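What the bus money bought

May 1, 2026

I have been reading our council's spending plans for the year, and I want to set down some thoughts on them while they are fresh.

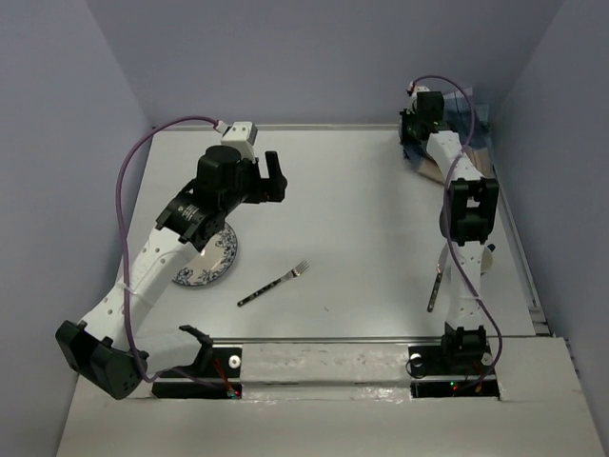

The short version is that Gulolcombe is going to spend less on nearly everything it runs and keep its reserves where they are. The evening bus to Manar goes in July. The grant to the adult learning centre is cut by 30 per cent. Road repairs are put back a year, which was also what happened to them last year.

I understand the case for this. Costs have gone up, the money from central government has not kept pace, and a council can't run a deficit the way a country can. If the figures don't add up by the end of the year, somebody has to make them. I have no quarrel with the finance officers, who set it all out clearly enough in the papers.

My quarrel is with the idea that a cut saves the amount written beside it. Take the bus. It costs the council a modest sum each year in subsidy, and on paper that sum comes back in full. But people use the bus to get home from late shifts at the Arellano packing works. Some of them will buy a car they can't easily afford. Some will look for work with shorter hours, or give up the job. When they earn less they spend less in the town, and a few will need help with their rent. None of this shows up in the transport budget. It shows up somewhere else, a year or two later, and by then it has a different name.

I used that bus myself for four years. It was never full and it was often late. I would still put it ahead of most of what we spend on roads, because a person without a car can't do anything with a new road surface.

The learning centre worries me more. It runs evening courses in bookkeeping, electrical work and English, and the waiting list for the electrical course stands at 18. We are told every year that the area is short of skilled people. We are also told there is no money to train them. I don't see how both of those can go on being said in the same meeting.

The other side will say that borrowing only moves the bill on to our children, and sometimes that is true. If we borrowed to pay wages or to hold down council tax I would vote against it. Borrowing to repair a bridge that will stand for decades seems to me a different matter. The Tutalska bridge has had a weight limit on it for so long that the lorries have stopped trying, and they go the long way round, adding 15 minutes to each trip. Firms pay for that in fuel and drivers' time. Leaving it alone has a cost too, and we have been paying it without ever voting on it.

What I would like to see is fairly dull. Keep the bus for another year and publish the passenger numbers. Put the centre's grant back to where it was. Take out a loan for the bridge, fixed rate, and show the repayments as a separate line in the accounts so that anybody can check them. Pay for the first two out of reserves, which are higher than the council's own policy says they need to be.

It may be that I have the sums wrong. The papers give the reserves in two places and the totals differ, and I have written to ask which is right. I'll post the reply when I get one.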